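I've had the Renix hand-guiding kit in the kitchen lab at Mamenbridge since May, and I keep finding excuses to stay late with it! It's a leader-and-follower set: two light arms that you hold, two bigger ones that copy you, plus cameras at the head and the wrists. I'd used an older Pridska rig for years and thought I knew what to expect. I didn't.

The handles are lovely. They weigh next to nothing, the triggers have a long soft pull, and after 36 practice runs my shoulders felt fine. The lag is small enough that I forget it's there. I picked the refrigerator door as my test task, a big swinging thing that's awkward to teach – you need reach, a steady push and a decent sense of where the arm is.
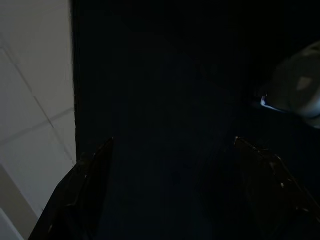
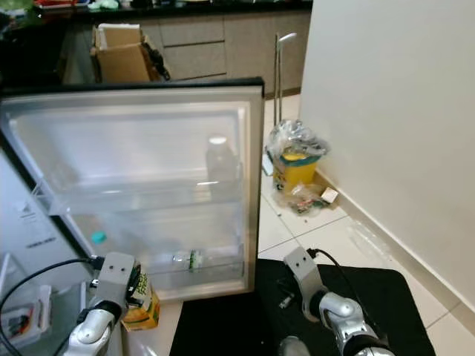
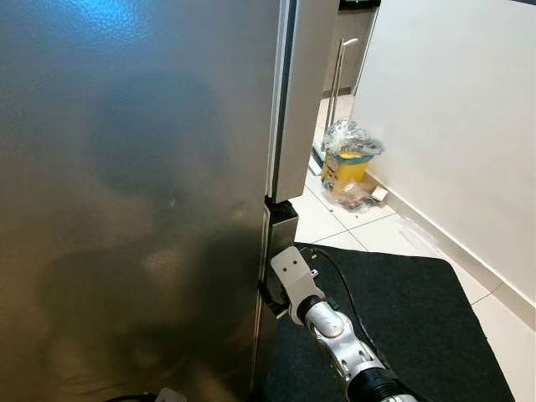
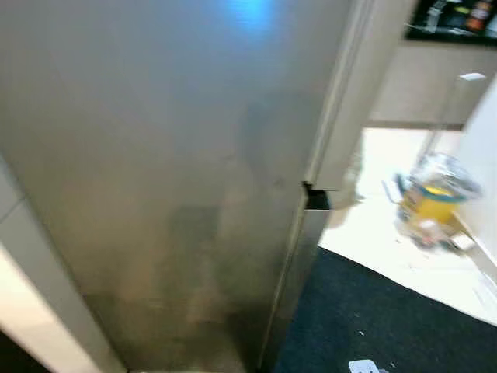
Doors punish you for rushing. If you shove, the follower stiffens up, and you feel a firm buzz in the handle that tells you to back off a little. I love that buzz. A friend from the Guimarães office got a clean demonstration on her third try, and she'd never driven a robot before.

Recording is one foot pedal: tap to start, tap to save, hold to throw the run away. I've saved 1053 demonstrations so far (doors, drawers, a lot of cups) and lost two, both when I unplugged the wrong thing. Playback is quick, and you can trim the dull bits at either end without opening another program.

A few grumbles. The wrist cameras struggle with dark surfaces, and the exposure setting is buried four menus down. The head camera smears when you turn fast, so I've learned to turn slowly. The printed guide runs to 86 pages and covers the pedal on page 62, a strange spot for the thing you touch most. And I'd like longer cables on the leader arms – mine are always pulled tight when I step to the side.

I'd still pick it over the Pridska for any two-handed job. If you only need one arm, ask whether they'll sell you half a set. They did for our Guimarães people, stand included.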